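Jaw Pad Slippage on the Clikero Hand Gripper: Frequently Asked Questions 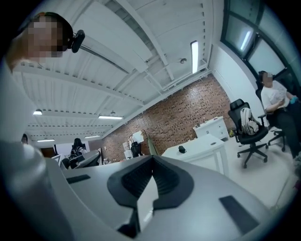

View along a Clikero toward the jaw pad, Grimetmont workroom.

If you came to this page, your Clikero has probably let go of something. Welcome. Please read to the end before writing to us, as most of the letters we get are answered by the second question.

What is the fault, in plain words?
The rubber jaw pad can creep on its seat during long sessions. Once it has crept far enough, the grip sensor reports a firm hold while the object is on its way to the floor. The log will say everything went beautifully. Your foot may disagree.

Which units are affected?
Those fitted with pads from batch 1421. The batch number is molded into the back of the pad, where you can't read it without taking the pad off. We have heard your views on this.

How many failures have been reported?
We have 51 reports so far. Most are dropped cups, blocks and bottles. Three involved pinched fingers, and those are the ones we lose sleep over. None needed more than a bandage, but the pad had shifted enough to leave a gap beside the jaw, and a fingertip fits in it very well.

Can I keep using mine in the meantime?
If the pad passes the check below, yes, with light and unbreakable objects. If it fails, stop. Taping it down does not count as a repair – several of you have tried, and the tape travels with the pad.

How do I check the pad?
Switch the tool off and wait for the status light to go out. Hold the body in one hand and push the pad sideways with your thumb, firmly, as if ringing a stubborn doorbell. Any movement you can feel is a fail. Do the same from the other side. Repeat before every session and again after a break of more than 2 hours, as the rubber settles when it's left alone.

What about the data I've already recorded?
Recordings made with a loose pad will contain grips that were never really grips. Plimus, our log viewer, can flag them: open the session, choose Compare Force and Travel, and look for places where the jaws keep closing after contact. Flagged clips should be pulled from any training set. A robot that learns from them will drop things with great confidence.

Is the replacement pad any better?
It has a deeper seat and a locking rib. It held through all of our bench tests, though so did the first one, so we have changed the bench tests as well.

How do I get one?
Send the serial number and the result of your thumb check to the Tshabalala service desk. Pads are free and go out in pairs. Please don't mail us the whole gripper. We have a shelf of them now, and they all need charging.

Do I need to recalibrate after the swap?
Yes. Run the open and close routine with the jaws empty, then once more with the gauge block from the kit. If you have lost the gauge block, ask for one with your pads. Do not use a coin.

My pad was fine in August and now it moves. Did I break it?
Almost certainly not. Warm rooms and long sessions bring it on, and so does cleaning with solvent. Use a damp cloth.

Contact the service desk | © Clikero Support, Tshabalala | Back to top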